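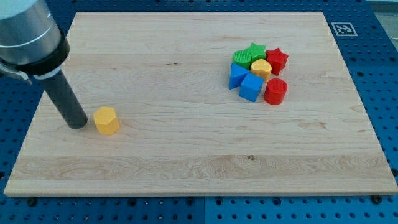

Review: the Saltero Hall rental, Nallunwood

We rented the Saltero for one evening in January, for the yearly meeting of our neighborhood association and a small concert after it. I write this review for other groups who are thinking to do the same.

The building is an old market hall which the city leased to a private operator. The renovation took 2 years and the result is good in most parts. The main room is licensed for 200 people. We were 124, and with the chairs in half circle it felt full but comfortable. They kept the iron columns, and this is beautiful, but if you sit behind one you will hear the speaker and see only his elbow. Ask for the seating plan before you sell any ticket.

The sound surprised me. Julián Casado played guitar without amplification and people in the last row could follow him. With microphones it is more difficult. The room has a long echo, and the technician of the house, Ezequiel Ibarra, needed most of the afternoon to control it.

Heating is the weak point. It was set to start at 5 p.m. and the doors opened at 6. Many guests did not take off their coats until the second speech. Montserrat Sepúlveda in the booking office told me later that you can request an earlier start, for an extra fee. I would like to read this in the contract — it is not there.

The price was 3000 dollars for the evening, with chairs, cleaning and one technician. The kitchen is separate. Parking is poor, only the street and a small lot behind, but the tram stops at the corner.

Access for wheelchairs is good at the side entrance on Grola Street. The main entrance still has four steps and no sign that sends you to the other door.

I would rent it again, in May.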